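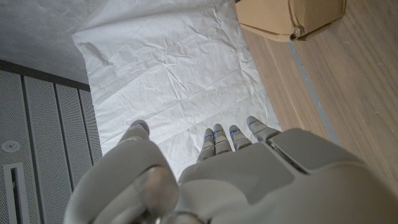 Titik Left Hand, with the paper-handling pack

The Titik is a five-digit robot hand for people who have already bought an arm, or a whole humanoid, and have since found out how much of the world is soft. It comes as a left. There is a right as well, sold separately, and we would gently suggest ordering both if you plan to fold anything bigger than a napkin.

The shell is moulded plastic in off-white and pale grey, a colour our designer calls Fog and everybody else calls printer. Four slim fingers, one rather chunky thumb, and a small blue light on each so you can tell from across the room that it's powered up and thinking about things.

What the paper-handling pack does

Rigid objects are easy to sell a hand on. Mugs, blocks, the usual. Tissue and packing paper are another matter: they slide, they cling, they crease where you didn't ask them to, and a grip that would hold a spanner goes straight through them. The pack adds a set of slow approach moves and a light-touch mode that brings the fingertips down open and spread before anything closes. It is not quick. If you want quick, hire a teenager at Christmas.

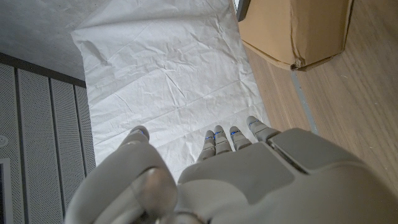 Left hand over a sheet of creased paper, fingers forward, not touching it.

We develop the pack on used paper. New sheets off the roll behave beautifully and teach you nothing. Ours has been folded, opened and sat on, and the wrinkles give the vision software something to argue with. Pale floors and white paper under bright light can still confuse it, so expect to spend an afternoon on setup – two if your room has big windows.

In the box

One left hand, wrist adaptor, power lead, Fendgate control unit and a printed manual of 88 pages, of which you will need 14. The manual is wrapped in tissue. You may as well start with that.

Fitting and service

The wrist adaptor suits the Ko and Jornico arms without changes. For other makes, send us a drawing and we'll tell you whether it is possible, dear or both. Finger covers come off with the small driver supplied. We ask for a service at 2000 hours of running, when the finger joints are checked and the thumb, which does most of the work and gets none of the praise, is replaced as a unit.

Orders placed now ship in September. Questions go to Ga-eun Yook on the support desk, who wrote the light-touch mode and has firm views on tissue.

Comments (3)

benchmonkey
Does it cope with the waxy sort florists use? Ours slides off everything, including the florist.

Ga-eun Yook
Sometimes. Turn the closing speed right down and try a corner first. Wax is on my list.

p_lister
Had the left since spring on a Jornico arm. Good with packing paper, hopeless with carrier bags. Still waiting for a colour other than printer.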